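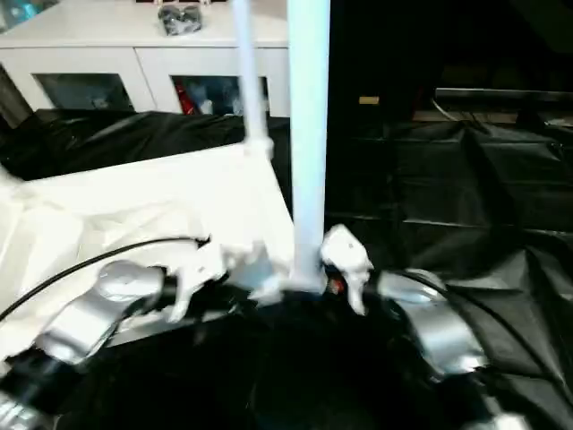
Section 5: Covering the Box Unit and Setting Up the Pole

31 Jan 2023
By Wagner Miranda
5 min read

This section covers the Plondik display pole, part 2365, when it is set up in a room that is already furnished. Read it through once before you open the carton. Section 4 must be finished first, with the floor clear and the old fittings out.

Allow 60 minutes for the whole job. Most of that goes on the sheeting.

What you need

Black plastic sheeting, enough for the floor and any surface within arm's reach of the pole
White plastic for the thing you are protecting
Low-tack tape
A soft dry cloth
The pole, its base and the thin side rod with its end joint

Part A. Cover the work area

1. Take loose items out of the area. If you have a glass-fronted cabinet nearby, close it. What is inside can stay there.

2. Spread the black sheeting over the working surface. Start at the side farthest from you and work back toward yourself. Leave enough slack for the sheet to follow corners and drops in height. Wrinkles do not matter.

3. Run a second length behind the place where the pole will go. Overlap the first sheet by at least a hand's width.

4. Tape the outer edges only. Tape in the middle of the sheet tends to tear it when you lift it off.

Caution: Plastic sheeting is slippery underfoot. Do not stand on it in socks.

Caution: Keep sheeting away from heaters and lamps. Keep it and all packing bags away from small children.

Note: Cables that cross the area should lie on top of the sheeting where they can be seen. A cable under black plastic is easy to trip on.

Part B. Drape the box unit

5. Lay the white plastic over the unit from the top. Let it fall evenly on both sides.

6. Gather the extra material on the side away from the pole. Bunch it by hand and leave it. Folding it flat takes longer and it slides off anyway.

7. Check the corner where the side rod will attach. The plastic must not be trapped in the joint. If it is, pull it back a little and smooth it down.

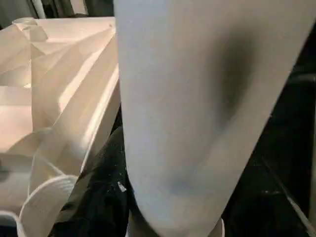 8. Press down any peaks that stand up near the pole. They catch on the base as it goes in.

9. If the plastic creeps back after you let go, put one strip of tape on the underside of the fold. Skivgate tape and Botier tape both peel off without leaving a mark. We have had residue from Hong tape when it stayed on through a warm April.

Part C. Stand the pole

10. Wipe the pole with the dry cloth. Do not use glass cleaner or anything with alcohol in it. The finish goes cloudy.

11. Hold the pole low, near the base. Holding it high makes the bottom end swing, and it will mark whatever it touches.

12. Set the base down first with the pole leaning slightly, then bring the pole upright. Keep one hand at the bottom until it is standing by itself.

13. Look at it from two sides. Adjust at the base. Do not push on the upper part.
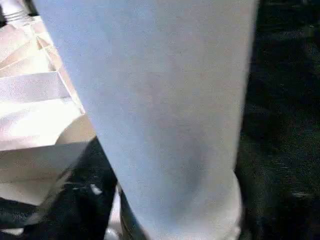

14. If the pole still leans after adjusting, lift it clear, smooth the sheeting under the base and set it down again. A fold in the plastic is the usual cause. Repeat as needed.

15. Bring the thin rod down at an angle to the upper corner of the box unit and seat it in the joint. You should feel it stop. Do not force it past that point.

Caution: The rod is a guide. It will not hold the pole up if the base is loose.

Part D. Before you uncover

16. Leave everything alone for almost an hour if the base was fixed with the adhesive pad. With the screw base there is no wait.

17. Remove the white plastic first, then the black. Roll each sheet inward so that dust and scraps stay inside.

18. Put small parts back in their bag and keep the bag with this guide. The spare joint is in there, and it is not sold separately.

If the rod does not reach the joint

The box unit is too far away or is sitting at a tilt. Move the unit, not the pole. If it still does not reach, check that you have the long rod. The short one belongs to the wall kit and is covered in Section 7.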